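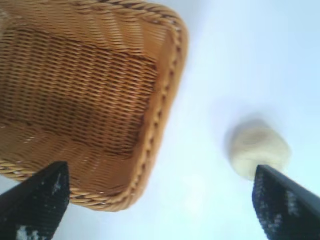 A visit to the Vostitcombe book fair

I went to the small press and genre fiction fair at Vostitcombe in May, mostly to see how other self-published authors run a table before I take one myself. I write fantasy, two books out and a third in edits, and I have never sold a copy face to face. These are my notes, written up on the train home and tidied a little since.

The fair is held in the old corn hall, a short walk from the station. Doors opened at 10 in the morning for the public and an hour earlier for people with tables. Entry was free. The hall is one long room with a side room for talks. Fantasy and paranormal romance were down the left wall, crime on the right, and children's books near the café, where it was noisy all day.

The tables

Most authors had a cloth, a stand for the newest book and a pile of bookmarks. The ones doing good business had the price written large enough to read from the aisle. I walked past several tables twice without finding out what anything cost, and I saw other visitors do the same.

Series sell in order. Every author I asked said the first book goes and the rest stay in the box, unless there is a set price for the lot. One woman with a long vampire series had sold out of book one by lunch and spent the afternoon writing down names so she could post copies. She said she would bring double next time and fewer of the later ones.

Bookmarks get picked up by everybody. Postcards don't. Signed bookplates went well with people who already owned the ebook and wanted something for the shelf.

The Kunel talk

Kunel is a printing firm that does short runs for small presses. Their talk in the side room was at noon and it was full, with people standing at the back. It covered paper weights, spine widths and why a cover that looks fine on a screen can come out too dark on paper. The speaker passed round three copies of one novel, printed on different stock, and I could feel the difference straight away. The cream paper was the one I would choose.

The prices were given for a run of 1000, which is far more than I need. When somebody asked about smaller runs the answer was to email for a quote. I have done that and am waiting to hear.

Street teams

The second talk was by Ieva Sakalauskas, who writes a shifter series set on the coast at Livham. Her subject was reader groups and how to run one without it taking over the week. Her own group has 12 active members. They get the book early, post a review if they want to, and tell her about typos. She used to have a much bigger group and closed it, as most people had joined for the free book and were never heard from again.

Her advice was to ask for one thing at a time. In release week she asks for a post with the cover. The week after, she asks for reviews. She doesn't send anything in between books except a short note when there is news. She also keeps a plain list of who has had which book, which I don't do and will start.

There was a long question about whether heroines in the genre have got too hard. It wandered a bit. Sakalauskas said she writes people who are bad at asking for help and then puts them somewhere they have to. The chair moved things on after that. 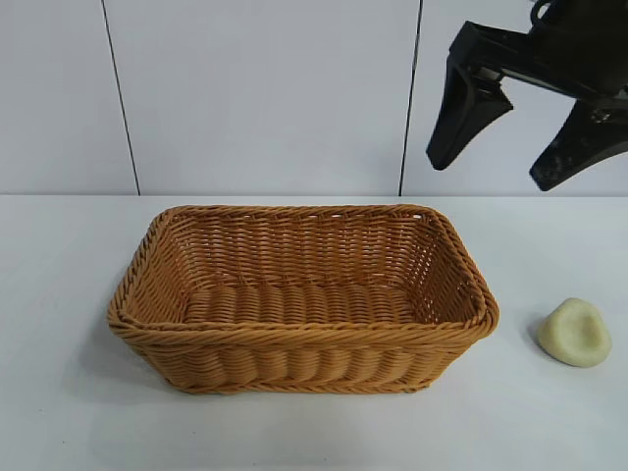 How early should a reader group get the book?

Sakalauskas sends hers three weeks before release. Any sooner and people forget to post when it comes out, and any later and the slower readers haven't finished.

Readings

Readings were in the side room from 2 in the afternoon, ten minutes each. I stayed for four of them. The best was from a first novel called Lai, about a ferry pilot who can hear drowned people. The author read from the middle of chapter three with almost no introduction and it worked well. I bought a copy. Two of the others spent half their time explaining the world before they began, and one ran out of time before the fight she had promised us.

The sound was poor at the back. There is a microphone but it was only used for the talks.

Practical notes

Tables for next year are booked through the fair's website and the fantasy wall fills first. You can share a table between two authors. I would do that, partly for the cost and partly so there is someone to mind the books while you eat.

Take change. Card readers were slow all day because the signal in the hall is weak, and a few authors gave up and went cash only by the afternoon. The nearest cash machine is back at the station.

The café does soup and sandwiches and had run out of both when I got there after the readings. There is a bakery on the corner of the same street, which closes at 3.

I came away with four books, a paper sample from Kunel and more bookmarks than I will ever use. I have put my name down for half a table.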